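Trodel Laborkit – LIESMICH

Stand: 11. Okt. 2019
Gepflegt von Hilkka Kallio. Beschwerden bitte an Erlinda Dumlao, sie liest sie wenigstens.

Was das Kit kann

Trodel ist ein Softwarepaket für einen Roboterarm mit Greifer, der Rundkolben zwischen Halter und Heizblock umsetzt. Mehr steht auch im Prospekt von Dekmont nicht, man muss nur die Adjektive weglassen. Mitgeliefert werden die Greifroutinen, ein Kalibrierskript und 2,155 GB Beispieldaten, verteilt auf 13 Archive.

Aufbau

Magnetrührer und Kolbenhalter dicht nebeneinander auf eine dunkle, matte Unterlage stellen. Glas ist durchsichtig, was Chemiker schätzen und Tiefenkameras weniger. Beim Einrichten bleibt der Rührer auf OFF. 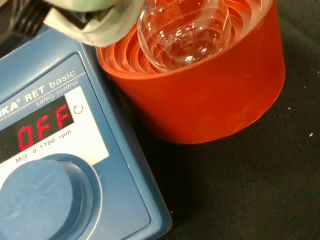
Rührer und Kolben im Halter, beide Male
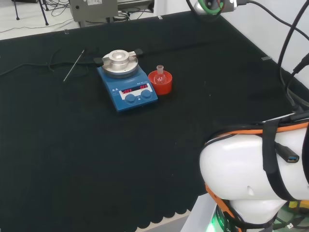
Das Kalibrierskript fährt 20 Punkte an und meldet danach in jedem Fall »fertig«. Ob das stimmt, steht in der Datei makari.log. Maribeth Calimlim hat für April eine ehrlichere Meldung versprochen, das Jahr ließ sie offen.

Bekannte Mängel

Kolben mit langem Hals werden gegriffen, aber ungern. Die Drehknöpfe am Rührer bedient das Kit nicht – dafür gibt es weiterhin Finger. Nach einem Not-Halt verlangt der Arm eine neue Referenzfahrt, auch wenn er sich keinen Millimeter bewegt hat.

Lizenz und Preis

Die Skripte sind frei, der Support kostet 3.000 Euro im Jahr. Werktags antwortet Trinidad Layug.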